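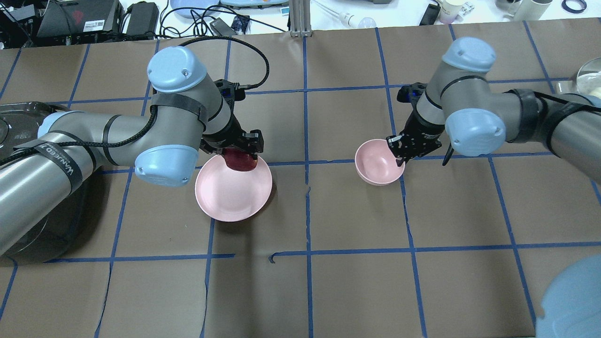

Away allocation for the Drellton match – loyalty points or open sale?
31/01/2018, posted by Benvinda F.

Evening all. Long post, sorry in advance! The club has confirmed we're getting 1,000 tickets for Drellton away in March, and going by the email they're all going on open sale at once, first come, first served. Now I love a full away end as much as anybody, but I've been to every league game on the road since my daughter was in a stroller, and it does sting a bit to think we could miss the biggest one because the ticket page froze on my old laptop. Would it be so hard to give the regulars a day's head start?

DirkReinholz
With you all the way, Benvinda. We took over 60 people to Codby on a freezing night and I could name most of them. Those folks should get first pick.

timo_b
I'm going to disagree, and I hope you'll both still share your sandwiches with me. I work most Saturdays, so I have hardly any points and never will. I've still supported this team my whole life. Points reward people with free weekends – good for them, but it leaves out plenty of us.

Ruairi_MacM
Timo has a point. Back when we sold out 3,000 for the cup semifinal they split it, half to points holders and half open, and I don't remember much grumbling. My brother-in-law got in on the open half and he's hardly missed a game since.

DirkReinholz
There was grumbling, Ruairí, you were just in a good mood because we won! I queued in the rain for mine. But fine, I could live with a split.

Dörte G.
Does anyone know if the bus is running? Last year it was 40 a seat, kids the same price as adults, and I've got two who'd love to come.

Benvinda F.
Dörte, same bus as last year I think, leaving from the Triltik parking lot, but I'll check and post in the travel thread. Timo, of course you get a sandwich. I hadn't thought about people on weekend shifts and I'm a bit ashamed of that. I still want my head start, mind you. I'll write to the ticket office tonight and ask about a split.

timo_b
Cheese and pickle, please. And put my name on the letter too.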